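27 December 2021

Well, diary, everyone else in the country is eating leftovers and I have spent the day with the arms. I had promised myself I wouldn't go in until the new year. Then I lay awake last night thinking about the release problem, and by half past eight I was unlocking the door with a thermos under one elbow and a slab of Christmas cake in my coat pocket (no plate, crumbs everywhere, I am still finding them).

It was lovely and quiet, I must say. The heating was off over the break so I kept my scarf on, and I put the radio on low and had the place to myself until lunch.

I should write down properly where we have got to, as I know I'll have forgotten half of it by the time we write the paper. The question since September has been a small one and I have grown very fond of it. When we teach the arms by demonstration, does it help to have the person slow right down in the last bit before the object is let go? Hong, our old method, treats every part of a demonstration the same. Waser, the new one, gives extra weight to the moments just before contact and just before release, and it needs those moments to be slow and clean or it learns our wobbles along with everything else. We have 1,674 demonstrations now, every one of them done by hand by me or Kerubo or I-seul, and I think my shoulders could tell you about each one.

The wedge was today's subject. I have a real soft spot for the wedge. It looks good enough to put out with crackers, orange rind and all, and it is a brute to grip well because of that taper. A block has two nice parallel sides and forgives you nearly anything. With the wedge you come in a few degrees off and the thing wants to swing round, and then you are setting it down on a corner and hoping. Our yellow fingers with the square pockets are a great deal kinder to it than the hard ones we started the year with, and I'd never go back.

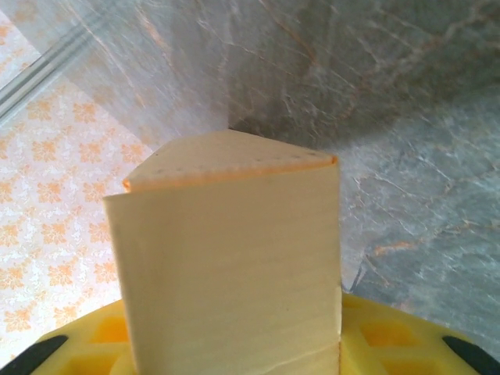 Kerubo Makori thinks I am asking the wrong question altogether, and said so on the phone at noon, very kindly, with her nephews shrieking in the background. Slowing down at the end only helps, in her view, if the grasp was decent to begin with, and we ought to be scoring the grasp first and the release second before we go claiming anything for Waser. She would throw out every demonstration where the object had turned in the fingers and see if the difference was still there.

I grumbled about that for a good ten minutes after we hung up, and then I had my cake and came around to it, as I generally do with Kerubo. It does mean going back through the recordings and marking each one for whether the object turned, and that is a dreary job for January. But if the gap closes once the poor grasps are gone, then what we have found is a roundabout way of making up for sloppy gripping, and I would much rather find that out ourselves than have a reviewer at Indska write it to us in bold type. I-seul Jeon has already offered to do half the marking, bless her, by text message from her parents' place.

After lunch I went back to the method itself. The way I run it is 100 trials for each version, with the order shuffled so that I can't favour one when I am fresh and the other when I am tired. I keep the name of the version hidden until I have scored the whole batch. The object has to finish inside the cardboard tray, sitting flat, with neither arm touching it. Leaning on the wall of the tray is a miss. I was soft about leaning in the early days and had to rescore a whole week because of it, which was nobody's fault but mine.

The part I like best is still watching the two of them come in toward the tray from either side. They have the look of two people reaching for the last mince pie and each waiting for the other to be polite about it. I had thought that would wear off by now and I'm glad it hasn't.

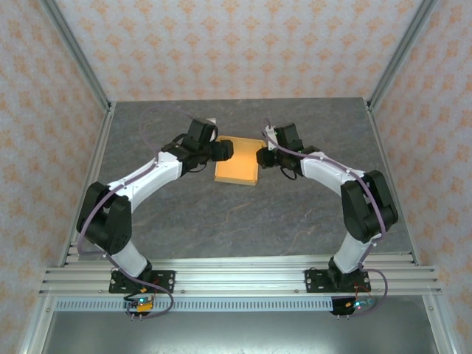

Photo: Waveck bench diary

I got through one full batch before the light went. When I uncovered the names, Waser was ahead of Hong by 9 trials. I did a small dance in my scarf. Then I sat down and made myself write "one batch, one day, one scorer" across the top of the page, as my old supervisor would have made me do. The misses are the interesting bit anyway. Hong's were all sorts. Waser's were nearly all the same kind, with the arm getting to the right spot and then dithering, opening a little and closing again, as though it had learned that something careful ought to happen there and wasn't sure what. I think that may be my own hands I'm seeing. I do hesitate before I let go, Kerubo has teased me for it, and there are an awful lot of my demonstrations in the pile.

So there's a thing to try. Train three versions, one on each person's demonstrations alone, and see if the dithering follows me. It would be a bit humbling if it did, but what a nice figure it would make!

Home by six, colder than when I left. Turkey soup again. Must remember to take the good scissors back in, and to ring Mum about Friday. I told I-seul I wouldn't go in tomorrow and I mean it, though I did leave the recordings copying overnight, so somebody will have to look in on them.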